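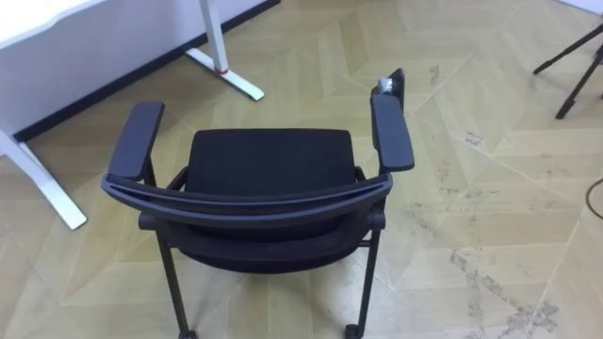 # Can a Robot Tidy Up the Chairs Yet?

Progress report, Apr 28, 2020

So my project this term is about chores, and I picked the dullest one I could think of: putting an office chair back under a desk. I do it every day without looking. I wanted to know if a two-armed robot could do it well enough that the people at Hutarus (the shared office in Tendemville where I did my tests) would want one around after closing time.

I gave it 49 tries over 5 days. A try only counted if the chair ended up under the desk, facing the right way, with no help from me. By that rule the robot got 13. I was hoping for a lot more!

## Getting hold of it

Most of my time went into this part. A chair on casters doesn't wait for you. If one arm touched first, the chair swung around and the other arm closed on air, so I rewrote the approach to bring both arms in together, and that was the biggest jump in my results. 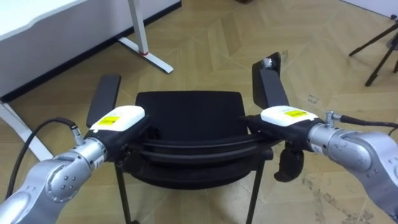
*Figure 1. Both grippers at the black chair, one on each side.*

I also tried a slower approach speed, which helped with the swinging but made each try painfully long. My limit was 200 seconds and I hit it more than I'd like (a person needs a few seconds, tops).

## Moving it

Straight pushes were okay. Turning was awful. The casters all had to swivel first, and the chair would drift sideways toward a desk leg while my code still believed everything was fine. I'd love to have force readings in the loop for this, and that's my plan for July.
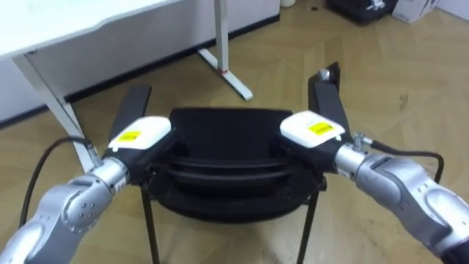
*Figure 2. Left and right fingers against the chair, desk behind.*

## Would I buy one?

Not for chairs, no. I think it could handle a row of identical chairs on a good day, with somebody nearby to rescue it. For a real shop floor or a messy kitchen, I'd wait. The code and my try-by-try log are in the Gallardo folder on the class drive.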